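Sula Travel Letters: call for contributors

We are a small publisher of travel writing, and we look for new texts for our next collection. The working title is Slow Arrivals. It will contain 26 pieces about places where the writer has stayed longer than planned: a harbour town out of season, a border village, the flat of a distant cousin. The book will be printed in January.

You do not need to have published before. We are glad to read writers who work in English as their second or third language, as both editors do the same.

What we are looking for

True stories from your own journey, written in the first person. We prefer one street which you know well to a whole country seen from the bus. Please do not send hotel reviews, lists of sights or poems.
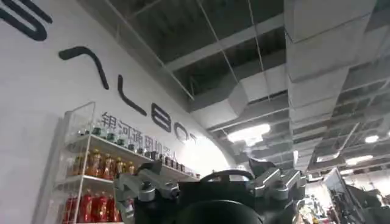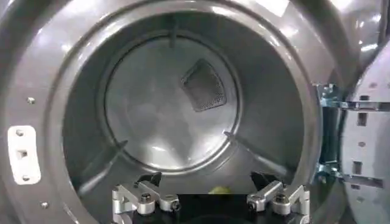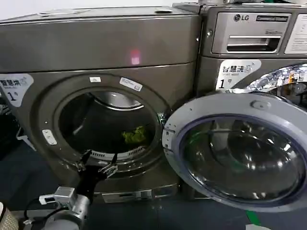
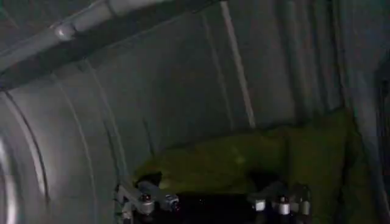 What we offer

Each chosen writer receives 200 euros and two printed copies. Ferdinand Haslinger will edit the text together with you, usually in two rounds by e-mail. The rights remain with you, we ask only for first publication in English.

Four of the writers will also be invited to Gallness for the reading evening at the Ammann bookshop. We pay the train and one night in the guest house in Brelow, which is one stop further on the same line.

How to take part

Send one text only, as a normal text document, with your name and postal address on the first page. The title should have no more than 70 characters, because of the layout of our contents page. Add a short note of up to 100 words about you and how you came to the place. Photographs are welcome but they play no role in the choice.

The last day for sending is 10th July. Every writer will get an answer, also when it is a no. Comments on single texts we can unfortunately not give.

Questions about the call: Severin Lanz, editorial office, Sula Travel Letters, Gallness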